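Robotics | Safety notes | From the workshop floor
14 shares | 3 comments

The afternoon the left arm let go

Many of you asked after the snack-packing cell at Povosness once word got round that we'd stopped it for a while in September, so I thought I'd set the whole story down properly, with a cup of tea at my elbow and Retno Sinaga's fault log open beside me. It isn't a dramatic tale and no one was hurt, but it did teach us a fair bit about grippers, and about our own habits too.

For those who are new to the newsletter, the cell is a simple enough affair – two arms working over a wooden tabletop, moving bagged snacks and small packets into a clear bin. Bags are awkward things. They slide, they crinkle, they change shape the moment you squeeze them, and the air inside shifts about. We had been very pleased with how the arms were coping, and Retno had logged 1508 picks on the current pair of fingers before the trouble began.

What happened was this. Just after lunch the arm started opening its fingers early on the way to the bin. At first it was only now and then, and we put it down to slippery packaging (I was quite sure of this, and said so at some length, and I was wrong). Retno went back through the log and found 44 early releases, nearly all of them in the last 1000 picks, and by then it was plain that the bags weren't to blame.

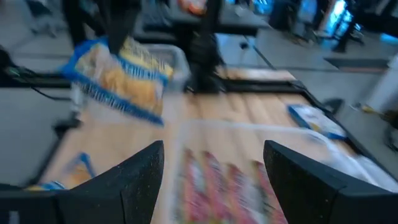

A blue-and-yellow bag in the air near the clear bin, seen from between the gripper fingers.

The cause was a connector in the gripper's wiring that had worked slightly loose. When the arm turned its wrist a certain way the signal dropped out for a moment, and the controller, which came to us from Merkonico with its settings already filled in, took a lost signal to mean "open". With a bag of crisps you get a bag on the table. With something heavier you could get a bruised foot or a broken hand, and that is why I asked for the cell to be shut down there and then, before anybody reached in to tidy up.

I will own up to the part that bothers me most. One of us had been leaning across the rail to clear dropped packets while the arms were still live. It was kindly meant, to save stopping the run, but an arm that has lost track of its gripper is not an arm to put your head beside. From now on the stop button goes in first, every time, even for one small packet.

As for the mending, Broson supplied new connectors with a proper locking clip, and Retno has changed the controller so that a lost signal makes the fingers hold still and the arm pause where it is. We've also added a tug test on the cable to the morning checks. It takes 2 minutes and you'll find the sheet pinned up by the door.

The cell is running again at half speed while we watch it, and the Moynihan site is checking its own grippers for the same setting. If you look after anything similar, do please have a look at what yours does when the signal goes – and drop me a line with whatever you find, I'd love to hear.

Branwen Morris

Filed under: Faults and fixes, Grippers
3 comments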